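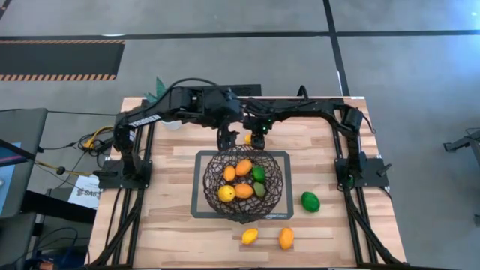 双腕アームの果物かご課題、データの取り方について

1:bustholm_2go
大学のロボットサークルで双腕アームの模倣学習をやっています。課題は、机に散らした果物の模型をワイヤーのかごに入れるだけのものです。学内発表が3月9日なので、それまでに方針を決めたいです。
今のところ教示データは700エピソードあります。オレンジ色の楕円形のものはだいたい入るのですが、緑のライムで失敗が目立ちます。掴みにいって縁に当て、そのまま転がします。
データを足すべきか、配置を絞るべきか、意見をください。

2:kago_no_ami
上の写真の状態だと、かごの中にもう結構入ってますよね。途中からのエピソードも学習に入れてるんですか。

3:bustholm_2go
>>2
入れています。全部外に出した状態から始めるものと、途中から始めるものが混ざっています。比率は決めていませんでした。

4:servo_nagaya
比率は記録しておいたほうがいい。あとで原因を切り分けるときに困る。
それと、かごのすぐ奥、左グリッパの陰に黄色いのが一つ隠れてる。真上のカメラだけでこれを見せてるなら、アームの姿勢次第で見えたり見えなかったりするはず。手首カメラは使ってる?

5:bustholm_2go
>>4
手首カメラは右だけです。左は夏の8月にケーブルを断線させてから外したままです。

6:servo_nagaya
先にそれを直すべきだと思う。エピソードを増やすのはそのあと。

7:Jhonatan Cabrera
去年この課題を担当していた者です。私は手首カメラがなくてもいけると思います。ライムの失敗は視覚より把持の高さの問題でした。小さいほうのライムは指先が机に触れるくらいまで下げないと滑ります。教示する人によって下げ方が違うので、データがばらつきます。
部室の共有フォルダに「Ukness」という名前の手順書があります。把持高さの項を読んでから録り直してください。

8:kago_no_ami
>>7
机に触れるまで下げるのは指先が傷みませんか。うちのチームはそれで指のゴムを2回貼り直しました。

9:Jhonatan Cabrera
>>8
傷みます。なので下にマットを敷いていました。ただしマットの外に置いた果物には効きません。写真ではライムもレモンもマットの外の木の天板に直接置かれていますから、そこは私のときと条件が違います。

10:migi_ude
横からすみません、マットの上と天板の上では高さが違うので、同じ教示者でも下げ方が変わると思います。マットを外すか、果物を全部マットの上に置くか、どちらかにそろえたほうが楽です。

11:servo_nagaya
>>10
発表が近いならそろえるのはあり。でも配置を絞ると、本番で少しずれただけで動かなくなる。自分は反対。

12:migi_ude
>>11
学内発表なら置く場所は自分たちで決められますよね。審査の先生が勝手に動かす形式ですか。

13:bustholm_2go
>>12
動かします。先生が果物を一つ選んで好きな場所に置く時間があります。なので配置を全部絞るのは難しいです。

14:migi_ude
それなら撤回します。マットだけ外してみてはどうでしょう。

15:kago_no_ami
マットを外すと背景が変わるから、今の700をそのまま使えるかは怪しいです。黒いかごは暗い灰色のマットより木目の上のほうが見分けやすい気もしますが、試してないのでわかりません。

16:bustholm_2go
手順書を読みました。把持高さの項に、録画前に左右のグリッパを一度閉じて原点を確認すると書いてありました。これをやっていませんでした。
今日、確認ありでライムだけ録ってみます。マットは敷いたままです。

17:servo_nagaya
録るときは教示者を一人に固定して。人が変わると何が効いたか見えなくなる。

18:bustholm_2go
>>17
自分だけでやります。

19:bustholm_2go
結果です。ライムのみのエピソードを足して、合計926になりました。学習し直して、かごの右側に置いたライムで5回試し、3回入りました。残りの2回はどちらも縁に当たって外に落ちています。掴むところまでは全部できています。

20:Jhonatan Cabrera
掴めているなら高さは直っています。次は離す位置です。かごの中央で離す教示になっていますか。果物が増えると手前で離す癖がつきます。

21:bustholm_2go
>>20
見返したら、後半のエピソードはほとんど手前の縁の近くで離していました。

22:servo_nagaya
5回の試行で直ったと言うのは早い。あと手首カメラの件はまだ有効だと思ってる。

23:bustholm_2go
>>22
ケーブルはBachmann班に予備があるそうなので、明日もらいに行きます。届いたら左も付けて、離す位置をそろえた分と別々に学習させて比べます。

24:kago_no_ami
比べるときは最初の配置を写真に撮って、毎回同じに戻すのを忘れずに。うちはそれをやらなくて一週間分を捨てました。

25:bustholm_2go
了解です。天板に鉛筆で印をつけておきます。

26:Jhonatan Cabrera
天板に鉛筆はやめてください。カメラに写ります。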